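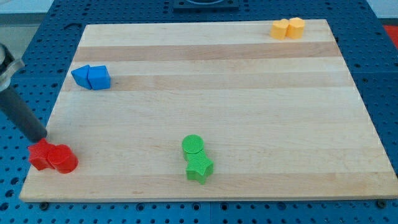 How often should I be oiling a maple cutting board, and does it matter what oil I use?
Oil it whenever the wood starts looking pale and chalky, and use a food-grade mineral oil or a mineral oil and beeswax blend. Everything past that is people's habits, and there are plenty of those in the replies.

Posted in June by Rui Louro
Filed under: Kitchen & Home > Wood care

A bit more background. I got a decent board as a housewarming present and I've been treating it like a baby, but I'm getting three different stories from three different relatives. My mum says olive oil, because that's what's in the cupboard. My brother-in-law says never oil it at all, just scrub it with salt. And the lady at the Pokska shop sold me a little tin of board wax and told me to do it every Friday forever, which seems like a great way to sell tins of wax.

I cook most nights, mainly veg and bread, with a bit of chicken on a separate plastic board. The wood one gets washed by hand and goes in the rack. Lately it feels a bit furry after washing, sort of like a peach? Is that dryness or have I wrecked it? Also there's an onion smell that will not leave. Any help appreciated, I'd like to still have this thing when I'm old.

Nuno Henriques replied:

You haven't wrecked it! The furry feeling is just the grain lifting after it's been wet, and every new board does it. Let it dry overnight, give it a light rub with fine sandpaper (I use 320, but anything in that neighbourhood will do), going with the grain, then wipe the dust off with a barely damp cloth. You may have to do that 2 times before it settles down. After that put the oil on.

Please don't use your mum's olive oil, with all respect to your mum. Olive, canola, sunflower, all the cooking oils can go rancid in the wood and then you've got a board that smells like an old chip pan. I did mine with canola for the better part of a year when I was a student and in the end I had to sand the whole lot back. Mineral oil from the chemist is fine as long as the label says it's food grade or for internal use. It's usually in with the laxatives, so enjoy that conversation at the counter.

What I do: warm the bottle in a mug of hot water for a few minutes, pour a good puddle on the board, spread it with an old bit of T-shirt, do the edges and the ends too. The ends drink up way more than the face so go back over those. Stand it up somewhere and leave it overnight, then buff off whatever's still sitting on top. A new board wants a few coats in the first month. Mine's over 5 years old now and I do it when water stops beading, so maybe every couple of months, more in winter when the heating's on and the air in our place is bone dry.

For the onion, half a lemon and a handful of coarse salt. Scrub, leave it a few minutes, rinse, dry. Your brother-in-law is right about the salt, he just stopped too early. If it still smells after that, a paste of bicarb soda and water usually shifts it.

And dry it standing on its edge, with air on both sides! Lying flat on a damp bench is how they cup. Mine has a slight rock to it from a week at my sister's and I still haven't forgiven her.

gismont_4 replied:

never the dishwasher. thats all i got. ok also the wax tin is good, i use the Gismont one, goes on top of the oil not instead of it. Every friday is nuts though

Mendes replied:

Agree with most of what Nuno wrote except the sandpaper. I'd go easy on it if the board is glued up from strips, you only need a couple of light passes and people get carried away. A plastic scraper does the fuzz just as well in my experience. I've got a Clemex bench scraper that lives by the sink and I drag it across the board while it's still damp, which lifts the water and the gunk together, then it goes in the rack.

Walnut oil works too and smells lovely, but it takes ages to cure and I wouldn't have it in the house if anyone coming over has a nut allergy. We've got a nephew who does, so it's mineral oil here now.

Rui, one more thing, flip it now and then if it doesn't have feet. Oil both sides each time as well. I only did the top on my first one and it bowed up like a potato crisp.

Rui Louro replied:

Thanks all! Sanded it lightly last night (sorry Mendes, I'd already started) and the fuzz is gone. Chemist had the oil and yes, it was next to the laxatives. Doing the lemon tonight. Haven't told Mum about the olive oil yet.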